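Hands, boxes and a great many beans

I promised in the last post that I'd write up how the club's spring challenge was going, and then I didn't, because every evening I've had free has gone on the club itself. So this one's long. Put the kettle on.

For anyone new (hello!), I go to a robotics evening class that turned into a club when the official course finished and we all simply kept turning up. There's a mixed bag of us, mostly adults who'd never touched a robot before last autumn, plus a few sixth formers who are much better at it than we are. We meet in a long room in the old Drevine building, up a flight of stairs that feels longer when you're carrying the shopping. And there is shopping, because this term's challenge is groceries.

It comes from an inter-club competition called the Geltmont Round. Each club gets the same brief: two arms, one table, one flat cardboard box that has to be put together, and a pile of food to go in it. You get 11 minutes per run. A bottle, something in a packet and a load of veg are all compulsory, and you can choose your own vegetables, which caused more argument than any piece of code we've written. I wanted potatoes. Potatoes are lovely, you can't really hurt a potato. I was outvoted in favour of "a realistic weekly shop", so we've got onions and long droopy green things and a bag of snacks with a slippery coating, and I have made my feelings known.

Our setup is called Mandagi (it was the name on the whiteboard when we moved in and it stuck). Two arms on the front edge of the table, white walls round three sides so the lighting behaves itself, and purple cables looping about all over the place. I was frightened of those cables for the whole of the first month. I was convinced I'd swing an elbow through one and take the lot down.

Last session we had two things on the list, so I'll go through them in order.

1. Getting both arms to work on one bit of card

My job, and I'd been dreading it. One arm on its own is fine, you get used to it the way you get used to reversing a car. Two arms on the same small piece is like trying to fold a fitted sheet with somebody who's on the phone. If one side pulls before the other's ready, the card twists and you have to start again. I'd practised the movement at home with a cereal packet and a pair of kitchen tongs in each hand, which my family found very funny.

The trick I've settled on is to bring the left side in first and leave it completely alone, then creep the right one up to it. I also stopped looking at the arms and started looking only at the card between them, and that helped more than any of the settings we'd fiddled with. We did this with the veg tray parked at the back and the big sheet of cardboard off to the right, so there was a decent patch of table to work over.

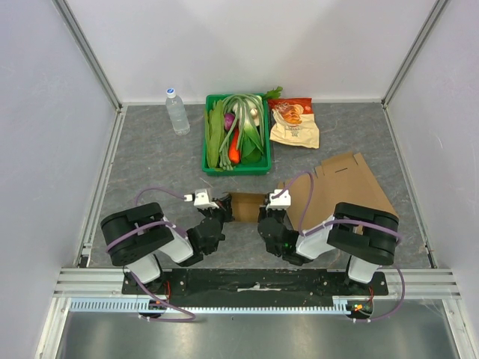 2. Reaching the veg without making a mess of it

The second job was Ridwan Sinaga's, and I was on the clipboard. For this one the card lies flat and the right arm has to go over to the crate, get down beside it and come away with something in particular. "Something in particular" is where it all gets interesting. Pointing a gripper at a crate of vegetables is easy enough. Picking the one you meant, when everything else is draped across it, is a different sort of evening.

We'd written a plan with 31 steps in it, all numbered and beautifully laid out, and I'm sorry to report that we abandoned it at step four. The plan assumed vegetables stay where you've put them. They really don't! You lift one long green thing and three of its friends come along for the ride, and then the onion you were aiming at has rolled a bit and your careful position is no use any more.

So now we do it in a looser way. Whoever's driving says out loud what they're going for and which side they're coming in from, the clipboard person repeats it back, and only then does anything move. It sounds daft but it's cut out most of the panicking. It has also made us slower, and I do worry about the 11 minutes. Ridwan thinks speed will come by itself if we just keep doing it, and he may well be right, but he's a calmer person than I am.

The other thing we changed was how far ahead the waiting arm gets ready. We used to park it right back out of the way. Now it hovers open over its own piece of card while the other one's busy at the crate, so the moment we've finished with the food we can go straight on to the folding. More to keep an eye on, but much less trekking to and fro.

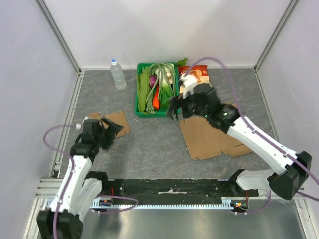 Leonor Rebelo thinks we've got the order wrong altogether. She'd build the whole box first, both arms, no food anywhere near it, and only then start on the veg, heaviest first and beans on top. Her argument is that swapping between jobs is what eats the clock, and that a half-made box is a nuisance to reach around. I grumbled about this all the way home and then lay in bed thinking she probably had a point.

So next time we're doing it both ways, three goes of each, with a stopwatch. I've put my name down to drive the second lot. If Leonor's way wins I shall have to rewrite the cue sheet, and I only laminated it last week.

A few bits of club business while I'm here. The entry form for the Geltmont Round has to be in by 10th April, and it wants a short write-up of our method in no more than 200 words, so if you come along to the club and you're any good at being brief, please get in touch (you'll have gathered it isn't me). Subs are going up a little to pay for spare gripper fingers. Someone has borrowed the good screwdriver and I would love it back.

And a couple of you asked about software after the last post. We record our practice runs in Presora and play them back at the end of the evening over biscuits, which is mortifying and very useful. I hadn't realised I do a tiny wobble every single time before I close the gripper. It's like hearing your own voice on an answerphone. I'm working on it, tongs in hand, and the cereal packets are getting through at quite a rate.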